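Flusatwood expands garment-handling program at Soltside centre

Flusatwood has extended its laundry automation program to a second site in Soltside, where operators teach robots to fold clothing by guiding them remotely through each step.

The program has recorded 2,130 demonstrations to date, of which 479 involve singlets and other sleeveless garments. Operators work in pairs from 7 a.m., using hand controllers that pass their movements to the gripper. 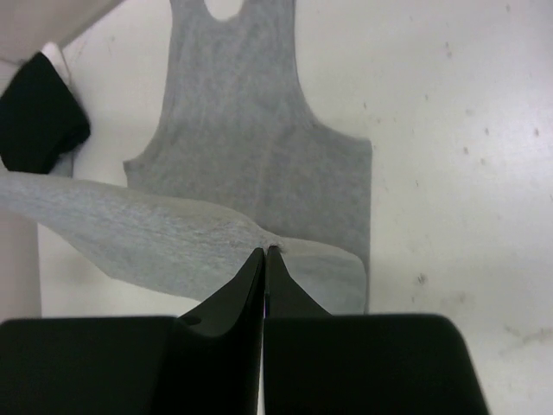
Lightweight knits remain the hardest items to demonstrate well, according to Zarmeena Bangash, who asked that operators slow down whenever fabric is lifted and repeat any fold they would not accept at home.

Recordings are reviewed by Sorkar, the program's software partner, before being used for training. A further 144 garments in mixed sizes and colours will be added in June.

Operator training at Soltside is free of charge and takes two days. Applications are open to residents with or without technical experience.

Media enquiries: Fouzia Jafri, Flusatwood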